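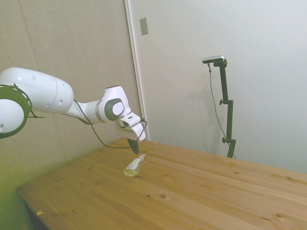

Pruvby Grasp Kit for Lying Objects

Sold by Drarndale Robotics Supply
Item status: in stock, ships from our own shelf

Pruvby is a grasp planning package for a single robot arm with a two-finger gripper and one fixed depth camera. It was written for a narrow problem: picking up small bottles, tubes and jars that are lying on their sides on a flat surface. The method came out of a research project run by Amos Yazzie, and the kit includes the planner, the trained model, the calibration tools and the full set of trial records behind the results on this page.

What the method does

Most grasp planners score every candidate grasp on its own and run the best one. Pruvby scores candidates in pairs. The first grasp in the pair is the pickup. The second is the pose the object will have to be in when it is set down. A pickup that looks strong but leaves no good way to stand the bottle up is ranked lower than a weaker one that does.

Clear and translucent plastic gives depth cameras trouble. Readings drop out through the body of the bottle and come back at the label and cap. Pruvby fits the long axis of the object from whatever solid readings it has, then uses the color image to find the outline. The liquid inside is ignored during planning. It comes back into the calculation at lift, when the planner slows the wrist rotation to limit sloshing.

Results

The published trial set has 1,595 pickup attempts on lying bottles, run on one arm and one table. Of those, 1,314 ended with the bottle standing upright at the target spot. An attempt counted as a failure if the bottle was missed, dropped, knocked out of reach or set down and then tipped over. There was no partial credit, and no attempts were removed from the set.

The largest group of failures came from bottles that rolled when the first finger touched them. Round bottles less than half full were the worst. The second largest group was caps: when the fingers closed on a nozzle or flip cap instead of the body, the object usually turned in the grip during the lift. Labels helped, both for the depth readings and for friction.

Results on square bottles were not collected. We get asked about this often. The planner will run on them, but we have no numbers to give you.

What is in the kit

Planner and model on a USB drive
Camera stand with pole, clamps and mounting plate
Printed calibration board
Trial records with color and depth images for each attempt
Setup guide, printed and PDF
License for 2 workstations

The arm, gripper, camera and computer are not included.

What you need

A six- or seven-axis arm with a published joint control interface. A parallel gripper with narrow fingers. Wide pads will work, but the fingers should fit on both sides of the bottle without touching the table, and narrow tips make that much easier.

A depth camera with a color stream. Mount it on the far side of the table, facing the arm, and angle it down at the work area. With the camera behind the arm, the wrist blocks the view at the moment the planner needs its last look.

A flat table that does not wobble. Bare wood is fine. The calibration routine asks for an empty surface of 900 mm on the long side. Glossy tops cause false readings and should be covered.

Setup notes

Tighten both clamps on the stand before calibrating. If the camera is bumped afterward, run calibration again, even if the picture looks the same.

Tie the gripper cable so that it has slack at the wrist but cannot catch on the object. The planner does not know the cable is there.

Keep the room lights the same between calibration and use.

Version history

Current version was released Sunday, May 14, 2023. It adds the slow wrist lift for liquids and fixes an error in the axis fit for bottles pointing straight at the camera. Customers on the December version can update at no charge.

Related items

Amundsen finger tips, narrow, pair
Hemo depth camera mounting plate, spare
Pruvby trial records only, academic license

Ordering

Quotes are sent by email. Please tell us the arm and gripper models you plan to use so we can check the driver list before shipping.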